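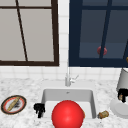 Sim kitchen cell: camera extrinsics after gripper swap (Harnero arm)

etindall
Posted in: Cell setup and maintenance

We run the sink cell in simulation before anything goes to the real one at Pokitgate. After the gripper model was replaced, grasps on small items land 6 mm off toward the sink. Large items are fine. The sink, faucet and plates are all where the scene file puts them. I have reloaded the arm description and zeroed the joints. Same offset.

Views I check after each change are the one over the sink with the arm at the right and the one toward the cabinet. The second is useful for the fixed geometry: no arm in it, and the eggplant and the round orange item on the low ledge give me two object poses to compare.
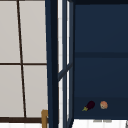
Re: Sim kitchen cell: camera extrinsics after gripper swap

risum_cells
Offset that scales with nothing and only shows on small items is a tool center point problem. The new fingers are a different length from the old ones and the TCP frame is still the old one. Edit the tool frame, leave the cameras alone.

Re: Sim kitchen cell: camera extrinsics after gripper swap

fmelendez
I disagree. A wrong finger length gives an error along the approach axis. With the fingers pointing straight down that is height, and she has a lateral error. Check whether the camera mount is parented to the wrist or to the gripper base. If it is the gripper base, the swap moved it.

Re: Sim kitchen cell: camera extrinsics after gripper swap

risum_cells
Only if the new base has the same flange rotation. Ours did not – 2 degrees at the flange with a 140 mm tool is nearly 5 mm sideways at the tip. Print the transform before touching the mount.

Re: Sim kitchen cell: camera extrinsics after gripper swap

etindall
Printed it. Rotation at the flange is zero. Mount is parented to the gripper base. Moved it to the wrist link, rebuilt, and the offset is under 1 mm on repeat grasps. I still corrected the TCP, as it was short. My notes from the site are below for whoever has the cell next.

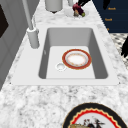
Robles, June – Sink cell, simulation build. Camera mount parent changed from gripper base to wrist link. TCP length updated to the new fingers. Collision mesh for the sink rim unchanged. Run the regression set, 1,016 grasps, before copying the tool file to Pokitgate. Keep the old tool file under its own name.
Evie Tindall

fmelendez
Add the glass bowl to the regression set if it is missing. Reaching down into produce from above is where a short TCP shows first.

risum_cells
Agreed on the bowl. I would still check the flange on the real arm. The sim says zero and the bolt pattern may not.
Fulgencio, do you have the dowel drawing?

fmelendez
Yes. Will post it tonight.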